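Home | Reviews | Tools | Archive | Contact

Last updated: 03/05/2024

Lalix motion planner for two-arm setups – short review
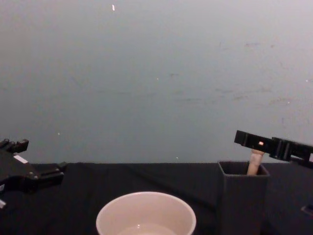 Lalix is a planner plus a little scene editor, and I've been using it for our two-arm bench since the last release. Quick notes before I lose them. The scene editor is the best bit. You draw boxes and cylinders, give each one a margin, done. Open containers are where it gets fussy. A tall square box with a wooden stick leaning out of the top is a nasty case for it, because the default shape for "container" is a solid block and then the planner thinks the stick is inside a wall. Every approach from above gets rejected. Fix is to build it from 5 thin plates (four sides and a floor) and turn on per-object margins. Should be a preset. Isn't.

Planning speed – good. Simple moves come back before I've let go of the mouse. Two arms at once is slower, and the retry limit of 13 is too low out of the box. I set it to 70 and the random failures mostly went away. Setting is buried under Advanced > Solver, not under Planning where I looked for it first. And second.

Perception side is weaker. It takes poses from whatever you already run and that works, but the built-in segmenter did badly for me with dark gray on black cloth. Kept merging the two. The bowl it got every time. I switched to our own masks over the Bundusa bridge and haven't gone back. If your parts are pale on dark you may never notice.

Logs are great. Every rejected path gets a reason you can read, with the pair of shapes that collided. Declan Stockdale on our team wrote a script to sort them by shape pair and it took him one afternoon, mostly becuase the format is plain text.

Things I don't like:
- undo covers object moves but not margin changes
- arm names reset on import. Left becomes arm_0, have to redo the mapping
- docs still describe the old config file in 2 places
- license check at startup, so no laptop work on the train

Compared with Donnelly: Donnelly is steadier and the docs are better, but editing a scene there means hand-writing config and reloading. For a fixed cell I'd still pick Donnelly. For a bench where the objects change all day, Lalix, easily.

Would I pay for it again – yes, for the editor and the logs. They say container presets are comming in the May release. Will update the page when I've tried them.

Related reviews
- Donnelly planner, second look
- Bundusa bridge: setup notes
- Pratholm calibration tool
- Cheap ways to keep your planner logs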